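Guía de preparación de la demostración
Sección 6. El puesto del simulador en la jornada de puertas abiertas

Bienvenidos a la parte de la guía que más consultas nos trae cada año, y con razón, porque el puesto del simulador suele ser el primero que buscan las familias en cuanto cruzan la puerta (y el último del que se quieren marchar). Esta sección explica cómo dejar lista la demostración de agarre con el entorno Golance, cómo llevar la visita con calma y cómo recogerlo todo después. Si es la primera vez que os toca este puesto en Vedstead, os rogamos que la leáis entera la víspera, con un café al lado y sin prisas.

6.1 Antes de abrir

1. Encended el equipo de la mesa y, después, la pantalla grande. En ese orden, por favor.
2. Abrid Golance y elegid el proyecto Wuma. Tarda lo suyo en cargar las texturas de la casa; dejadlo trabajar y no pulséis dos veces.
3. Comprobad que el mando de control responde: moved la muñeca del brazo a un lado y a otro, abrid la pinza y cerradla.
4. Poned el límite de velocidad en 50. Con ese valor los pequeños pueden seguir el movimiento y los mayores tienen tiempo de preguntar.
5. Repasad las dos vistas que vais a enseñar, la general y la de la pinza.

Nota: el proyecto ocupa 1,848 GB en disco. Si aparece el aviso de espacio insuficiente, vaciad la carpeta de grabaciones de la visita anterior y volved a abrirlo.

6.2 Presentar el puesto

6. Recibid al grupo con la vista general en pantalla. Dejad que la gente mire un ratito antes de empezar a hablar; siempre hay alguien que descubre la cama de la habitación del fondo y quiere saber quién duerme allí, y es una manera estupenda de romper el hielo.
7. Contad qué es lo que están viendo: un brazo simulado, en una casa también simulada, que se maneja desde la mesa. Nada de lo que hagan puede romperse, y conviene decirlo en voz alta, porque los adultos son bastante más tímidos que los niños.
8. Pasad a la vista de la pinza y explicad que se trata del mismo lugar mirado mucho más de cerca.
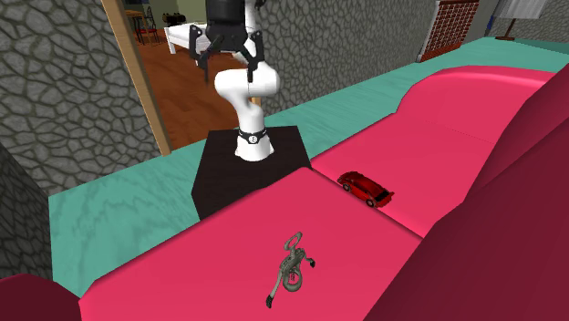
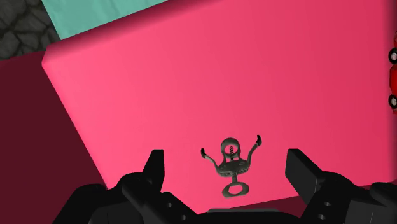 Figura 6-1. Primera imagen: vista general, con el brazo sobre su pedestal negro. Segunda imagen: vista de la pinza, con el sacacorchos entre los dos dedos.

9. Preguntad al grupo por dónde cogerían ellos el sacacorchos. Unos dirán que por las palancas, otros que por el asa de abajo, y de ahí sale una conversación preciosa sobre lo difícil que es decidir un agarre cuando la pieza tiene brazos que sobresalen.

6.3 El turno de los visitantes

10. Invitad a una persona a sentarse a la mesa. Los demás, mejor de pie por detrás, donde también ven la pantalla.
11. Pedidle que acerque la pinza despacio, con los dedos abiertos, y que se detenga antes de tocar el objeto.
12. Cuando esté conforme con la posición, que cierre la pinza y levante un poco. Si el objeto se escapa, animadla a intentarlo otra vez, que para eso hemos venido.
13. Pulsad «Restablecer» entre un visitante y el siguiente. Cada cual merece empezar desde el mismo punto.

Precaución: no dejéis el mando encima del teclado. Con el peso se quedan teclas pulsadas y el brazo puede empezar a moverse por su cuenta en pantalla, con el consiguiente susto.

Precaución: el cable de la pantalla grande cruza el pasillo. Cubridlo con la canaleta de goma antes de que entre el primer grupo, y revisadlo a media mañana.

Nota: si la imagen va a tirones, cerrad la vista que no estéis usando y bajad la calidad de las sombras en el menú Noguchi, dentro de Preferencias. El cambio se aplica sin reiniciar, así que podéis seguir charlando con el grupo tan tranquilos. En la jornada del 14/11/20 atendimos a unos 152 visitantes con ese ajuste puesto y no tuvimos que parar ni una sola vez. ¡Qué día tan bonito fue aquel!

6.4 Al terminar

14. Guardad la sesión desde el menú Archivo si algún grupo ha pedido la grabación.
15. Cerrad Golance y esperad a que desaparezca el mensaje de guardado.
16. Apagad la pantalla grande, luego el equipo, y devolved el mando a su funda.
17. Anotad en la hoja del puesto cualquier rareza que hayáis observado, por pequeña que os parezca. La leemos toda en abril, cuando toca revisar esta guía.

Para los problemas de conexión del mando, consultad la sección siguiente.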